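4. Sorting and folding on the bed

This section covers folding before anything goes into the Wakora under-bed drawers. If you bought the drawers on their own, without the Truston divider set, skip step 9.

Before you start

You will need a clear stretch of bed, the drawers pulled out and wiped, and a bag for things you are not keeping. You do not need the folding board sold alongside the drawers. We tried it for most of June and went back to folding by hand, which was quicker and gave the same size of stack. The card templates are no better and go soft at the corners.

Make the bed first. A quilt pulled flat is a decent work surface, and a crumpled one puts creases into everything you lay on it. A patterned quilt is fine, though small dark socks do get lost on it.

CAUTION: Do not fold anything that is still damp at the waistband or pocket seams. The drawers have very little airflow, whatever the box says about "breathable panels".

Folding jeans

1. Empty the pockets, including the small one at the front.

2. Do up the button and zip. Some guides tell you to leave them open. Try both and see which one stays square.

3. Lay the jeans across the bed with the waistband to one side. Smooth them from the waist down with the flat of your hand.

4. Bring one leg over the other so that the seams sit more or less together. They will not match exactly on a skinny cut, and there is no point fighting them.

5. Fold the hem up towards the waistband, then fold again. Heavy denim will take two folds. Thin stretch denim may take 3, but check that the result still lies flat.

6. Put the folded pair on the stack, well away from the pair you are working on.
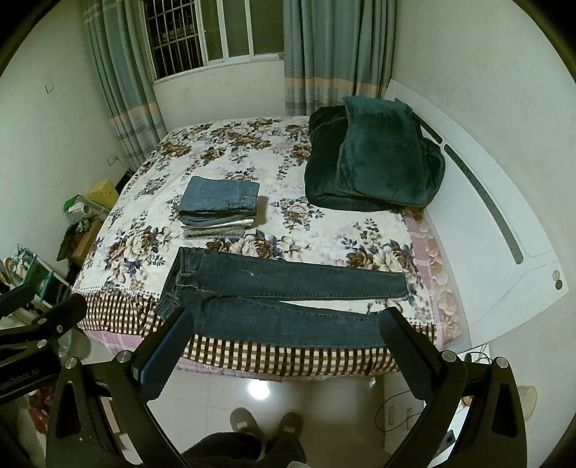
Fig. 4.1 Dark jeans laid out for step 4, with the folded stack behind and a teal blanket near the headboard.

7. Keep knitwear and soft fabrics at the bottom of the stack and denim on top while you work. This goes against the usual advice about heavy things underneath. For the few minutes a stack spends on the bed it makes no difference to the knitwear, and a stiff pair of jeans stops the top from sliding open.

8. Before the stack goes into a drawer, turn it over so the knitwear is uppermost. Left there for a season, it does matter.

9. If you have the dividers, set them 20 cm apart for adult jeans. The Truston leaflet suggests a narrower gap, which may suit somebody who folds more tightly than we do.

Note: The "100 garments per drawer" figure on the carton should be ignored. It might be true of vests. Begoñe Palacios, who tested the drawers for this guide, filled one with ordinary winter clothes and had it jamming on the runner at some 20 pieces — and that was with the blankets left out.

Blankets and other bulky things

Fold plush blankets last, and loosely. A tight fold leaves marks in the pile that can be slow to lift, and the blanket springs back anyway. A rough rectangle is good enough. Keep it at the head of the bed until the clothes are put away, then decide whether it deserves a drawer at all. Most thick blankets do better on a shelf.

Vacuum bags are often recommended at this point. The Prokia ones we used held their seal for a while and then slowly filled with air again. The Hà bags did rather better but cost more. Neither should be used for anything with a piped edge you care about, as the piping comes out bent.

CAUTION: Do not stand on the drawer lid to press it shut. If it needs that, take something out.

If the drawer will not close, go to section 6 before you adjust the runners.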